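I don't buy most of what gets said about oiling wooden kitchen tools. The label on my bottle of Plirkorine says every 2 weeks. Every 2 weeks! My spoons get it in January and again when they look chalky, and they're fine.

- **Lemon and salt:** smells nice, does little for onion. Hot water and dish soap did more.
- **Boiling:** raised the grain on 3 spoons. I had to sand them all.
- **Olive oil:** goes sticky. Use mineral oil, and wipe off more than you think.
- **Dishwasher:** the one warning I believe.

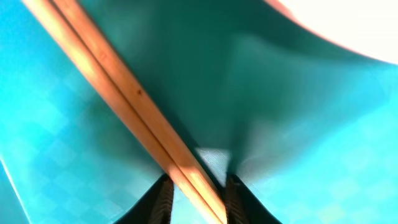 Drying matters more than any oil. Stand things up in a jar - not flat on a towel - and leave them overnight. As for the Flumholm drying rack at 33 dollars, I've tried it, and the jar works just as well.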